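给“随便关个门”立一条规矩

伊德伍德（Idwood）技术随笔　2026-08-09

我想替一件很多人觉得琐碎的事情说几句好话：给机器人做家务类任务写规程，而且要写得细，细到一扇小烤箱的门该停在哪儿。做算法的朋友听到“规程”两个字往往就开始看手机，我完全理解，我自己从前也这样。可这两年我越来越觉得，写规程是这一行里最有意思的活儿之一，它逼着你把“差不多”三个字一个一个拆开来看！

先看看桌面上的活儿，小烤箱、夹爪，都是再普通不过的东西：
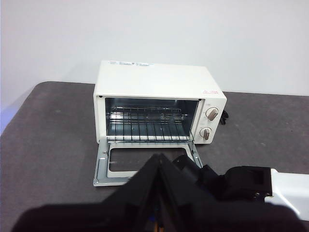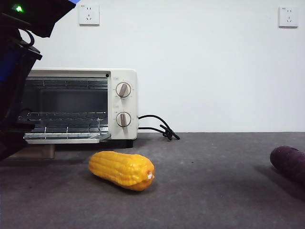
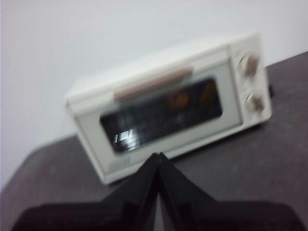

“把食物放进烤箱，关上门。”任务单上常常就这么一行。人读了不会有任何疑问，五岁的孩子也能照做。可要是把这一行交给三个操作员，让他们各自遥操作一上午，回来的数据简直像三个不同的任务。有人用指尖从下面挑门，有人捏着门把手走弧线，有人干脆让夹爪侧面顶着门往上推。有人把东西放在网架正中，有人刚过门沿就松手。门呢，有的合严了，有的还留着一道缝，操作员觉得“这就算关上了吧”。三个人都很认真，谁也没偷懒，问题出在那一行字上。

我第一次被这件事打动，是在加瓦里（Gavari）帮忙整理一批抓取和放置的记录。一共159条，标注里全都写着“成功”。叶塞尼娅·隆多尼奥坐在我旁边，一条一条地放，放到后来她把标注表合上，问了一个特别朴素的问题：成功是谁说的？是操作员松开手柄那一刻自己觉得成功，还是看录像的人觉得成功，还是烤箱觉得成功？我们当场笑了，然后就笑不出来了，因为表里没有任何一栏能回答她。

后来那一栏加上了。我到现在还觉得，那是那个月里最值钱的一次改动，比换模型值钱，比加显卡值钱（加显卡当然也很快乐，我不否认）。

所以我的主张很简单：凡是涉及“开、关、放、取”的任务，起点、终点和判定人都必须写进规程，并且用不在现场的人也看得懂的话来写。

先说起点。门是全开、半开还是关着？全开是指门板放到铰链允许的最低位置，还是指大概放平？旋钮朝哪个方向？这些在现场看一眼就知道，可是数据会离开现场，会被别的城市、别的团队、两年以后的新同事拿去用。旋钮的朝向尤其容易被忽略。很多人觉得任务又不碰旋钮，记它干什么。可模型会看见旋钮。你要是每次换一批操作员就顺手把旋钮拧到另一个位置，模型完全可能学到“旋钮斜着的时候该从左边伸手”这种荒唐的规律，它还学得特别开心。要么固定，要么有计划地变化，并且记下来，两种做法我都赞成，只有“随它去”我不赞成。

电源线也是一样。线是软的，线会挪，线会被胳膊带着走。我主张规程里专门给线缆留一段：电器在任务期间是否通电，插头放在哪里，线从哪一侧绕开机械臂的活动范围。教学和采集用的家电，只要任务不需要加热，就应该拔掉插头，并且由开工前检查的人签字确认。这条规则有人嫌啰嗦，我却很喜欢它，因为它便宜，几秒钟就做完了，而且它把安全从“大家都注意一点”变成了一个可以打勾的格子。

再说终点。“门关上了”需要一个能观察到的标准。弗洛里安·科迪耶写过一稿，我觉得非常漂亮：门板与箱体正面贴合，夹爪离开门把手并退到规定距离，之后静候2秒，门没有自己弹开，才算完成。请注意最后那个静候！小家电的门有时候带一点弹性，夹爪顶着的时候是关的，一撤就慢慢松开。如果录像在夹爪还顶着门的那一瞬间就停了，你永远不知道后面发生了什么。多录一小段，费不了多少硬盘，却能把一大堆含糊的“成功”变成扎扎实实的成功，或者扎扎实实的失败。失败也很好，失败写清楚了同样是宝贝。

说到失败，我要多讲几句，这是我最想拉着同行聊的部分。许多团队的规程里，失败的处理办法就是删掉重录。我能理解，谁都想交一份好看的数据。可是一个只见过顺利开门的机器人，遇到夹爪打滑就完全不知所措。爱德华·奥拉韦茨主张把失败分成“可恢复”和“需人工干预”两类，前一类鼓励操作员继续做下去，把挽救的过程原样录下来；后一类按停，写明停的原因，保留记录。我们试行的时候，操作员们的反应让我特别高兴：大家放松了。从前滑一次手就要懊恼地重来，现在滑了就接着想办法，有几位甚至开始比谁救得漂亮。一条规程能让干活的人松一口气，这条规程多半写对了。

判定人这一点争议最大。我赞成操作员当场判一次，另一位没有参与操作的人看录像再判一次，两边不一致的进入复核。反对的意见我听过不少，最有力的一条来自托马斯·派瓦，他说双重判定会拖慢进度，小团队根本养不起专门看录像的人。他说得有道理，我没法假装这笔成本不存在。我的折中办法是抽检：每换一种任务、每来一位新操作员，先连续双判40条，一致程度够高就改成抽查，出现分歧再退回来。托马斯听完说勉强可以接受。从他嘴里听到“勉强可以接受”，我高兴了一整天。

还有视角的问题。腕部相机和固定相机看到的是两回事，这一点大家嘴上都知道，写规程的时候却常常只按其中一个来写。腕部相机离得近，夹爪自己就会挡住一大片，手一快画面还容易糊；固定相机看得全，可机械臂一伸过去，也会挡住最要紧的那一段。所以判定标准里应该写明：哪个条件以哪个视角为准，两个视角都看不清时怎么办。我的答案是，看不清就写“看不清”，允许标注员选这一项，而且不因为选了它扣任何人的绩效。标注界面里没有“无法判断”这个选项，等于逼着人猜，猜出来的标签混在真标签里，以后谁也挑不出来。

道具也该有规矩，哪怕是塑料玉米。我见过一份清单把玩具食物统称为“食品模型若干”，看得我直叹气。换一根尺寸不同的玉米，抓取的宽度就变了；换一种表面更滑的材料，夹爪的力就得重新想。每件道具一个编号，一张照片，长宽和重量各记一笔，磨损了就换号，别让新旧两件共用一个身份。这套做法是谢拉·阿沃莱达从图书馆那里借来的灵感，她管那张表叫“借书卡”，道具出柜入柜都在上面留名。听上去像过家家，用起来真香！有一回两批数据的抓取表现差得离谱，大家从控制器查到标定，最后翻借书卡，发现中间换过一件道具。

当然也要警惕另一头。规程写得太死，数据就会变得整整齐齐、干干净净，然后一进真正的厨房就露馅。真正的厨房里烤箱会被推歪，桌上会有别的东西，光线从早到晚一直在变。克里希南（Krishnan）那边的做法我很欣赏：他们的规程分两层，底层是绝对不能动的，比如安全距离、急停、断电和判定标准；上层是必须变的，每隔一段时间就由排班表指定把电器转一个角度，或者换一侧放道具。变化写进计划，变化之后写进记录。这样一来多样性就有了来路，出了问题也能顺着找回去。我原先以为标准化和多样性是冤家，看了他们那份文件才明白，两样东西可以写在同一页纸上。

有人会问，这些事情等行业标准出来再做不行吗？我劝大家别等。现有的安全规范管的是人别受伤、机器别失控，这些必须遵守，没有商量的余地；但是“烤箱门怎样算关上”这种问题，没有哪份大文件会替你的桌子回答。它得由每天站在桌边的人来写。先写半页，贴在工位上，用一周，改一轮，再用。普克尼斯（Pukenis）的那份规程从二月改到现在，页边全是手写的修改，有几处字迹我怎么也认不出来，但每一处都对应着一次真实的争论，比许多印刷精美的手册耐看多了。

我还有一个小小的愿望：团队公开数据集的时候，请把规程一起放出来，包括被划掉的旧版本。现在常见的做法是论文里用一小段话交代采集过程，读者只能靠想象去补剩下的。旧版本尤其有用，它会告诉后来的人哪些想法试过、为什么放弃。我知道这有点难为情，谁愿意让别人看见自己第一稿里写的“把门关好即可”呢？我的第一稿就是这么写的，一字不差，现在还存着，谁想要可以来信索取。

下一篇我打算写抽屉。抽屉比门麻烦，它可以关到只剩一条缝，还可以关过头再弹回来，叶塞尼娅已经给我列了一张单子，我正在一条一条地试。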